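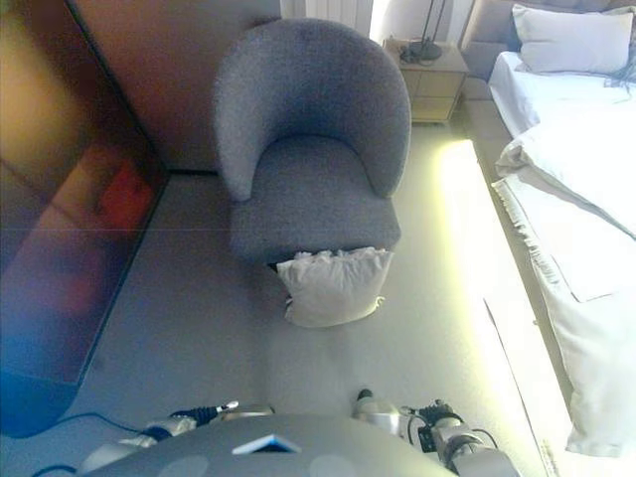
Bedroom at the Pometti apartment: gray tub chair, one pillow on the carpet, bed on the right.

Last updated: 30th April

To: Goltero housekeeping list
Re: Re: pillows, frayed edges, and what to do with the chair

Replying to the message from January, which I only got to after we finished the bedding at Pometti. I've left the parts I'm answering.

> We have the same three complaints at nearly every
> changeover. Pillows end up on the floor and get put
> straight back on the bed. The edges of the older white
> bedding are coming apart in the wash. And people put the
> bedroom chair wherever it fits, so it never looks the
> same twice. Does anyone have a routine they would be
> willing to share? Ours was written for a bigger place
> and half of it doesn't apply. We wash everything on the
> long cycle, whites together, and we fill the dryer.

On pillows first. Anything that has been on the carpet gets a fresh case, even if it was only down there a minute. I know that makes more laundry. We tried brushing them off and putting them back, and the white cases picked up carpet fluff that showed as soon as the bedside lamp was on. Now the case comes off right there, the pillow gets a shake and goes on the seat of the chair, and the case goes in the wash bag. The chair has a flat seat with a back that wraps around, so a pillow stays put on it. If you don't have a chair like that, use the top of a dresser, but wipe it first.

The bed at Pometti is white on white with a gray padded headboard, and it shows everything. There is also a light strip along the base of the bed near the floor. With that on, bedding hanging over the side gets noticed more than it would in a plain room. I pull the duvet up to the headboard, fold the top back about a hand's width, and then go to the foot of the bed and check that both sides hang the same. Cords come off the bedding before any of this. A charger under a pillow is easy to miss -- I ran one through the washer last year and it did the sheets no good.

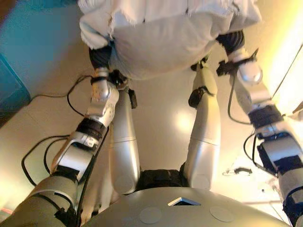

Fraying is mostly a washing problem, in my experience. You said you fill the dryer, and I would stop doing that before I bought anything new. White pieces with a raw or fringed edge rub against each other the whole time, and a full load makes it worse. The fuzz all along the edges of this white bundle, and the loose threads at the upper left, are the kind of wear I mean. I would trim those threads with small scissors and leave the fuzz alone. Don't pull. A pulled thread takes the weave with it and then you have a hole to explain. After trimming, wash it in a mesh bag on a short cycle. We set ours for 60 minutes total and take things out while they are still a little damp at the seams, then finish them on a rack.

If the edge is coming apart more than trimming will fix, we send it to Moldovan for hemming. They charged us $118 for the last batch, which was more than I wanted to pay but less than replacing it. They want everything clean and folded, with a safety pin at the spot that needs work. For replacements we buy the Stornix plain white, 100 percent cotton, with a turned hem. It is stiff for the first couple of washes. We keep 5 spare pillowcases in the hall closet and don't lend them to the other apartments any more.

> Also, does anyone have a rule for where the chair goes?

We keep ours against the beige wall and have stopped moving it around. I asked for it to be next to the window for a while, but people kept bumping the nightstand drawers getting past it. Leave enough room to open both drawers all the way. I would also keep upholstered chairs and hanging bedding back from the radiator when the heat is on. Vacuum under the seat cushion area and behind the back with the narrow tool. The speckled gray fabric hides crumbs very well, so go by feel.

The order we use now, start to finish: strip the bed, check for cords, cases in the wash bag, pillows on the chair, vacuum, make the bed, pillows last. Vacuuming used to come at the end and we moved it. It takes us around the same time as before, but there is less doing things over.

One thing I don't have an answer for is the mesh bags. The zippers on ours keep catching on the threads they are supposed to protect. If you have found a brand with a cover over the zipper, please post it to the list and not just to me.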